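Every few years a company rediscovers the town it was built in. Wernano did it in July, with a booklet on heavy paper and a promise of 2,220 training hours for people who live near the Britley plant. I read the whole thing twice. I still can't say who gets the hours.

I grew up with the older version of this idea. The mill at Villanueva had a nursery, a library and a choir, and people there still talk about them fondly. They talk less about the rent, which came out of the pay envelope, or about what happened to a family's house when the father lost his job. A kind owner is still the owner.

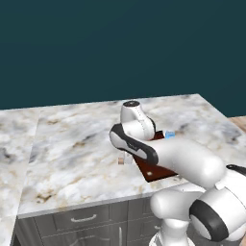
*White robot arm over a marble countertop, computer rendering.*

So when Wernano says it wants to be "a neighbor first," I'd like to see the lease. The booklet lists 5 commitments. Four of them have no date. The one that does, a repaired footbridge, was already in the town budget before the company put its name on it.

Clanen gets held up as the model for all this, and I'll give it some credit. Its evening school has run for 20 years and it turns out decent electricians. But the school is paid for out of whatever is left at the end of a good year, and in a bad one the classes shrink. Parents plan around it the way farmers plan around rain.
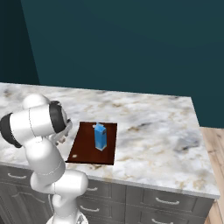
What would convince me is pretty dull. Put the money in a fund the company can't take back. Give the town seats on the board that runs it, with votes that count. Publish who applied for training and who got in. Wernano could do all of that by spring if it wanted to, and it wouldn't need heavy paper.

I asked the company's press office whether any of this was planned. The reply thanked me for my interest in the Britley community and attached the booklet again.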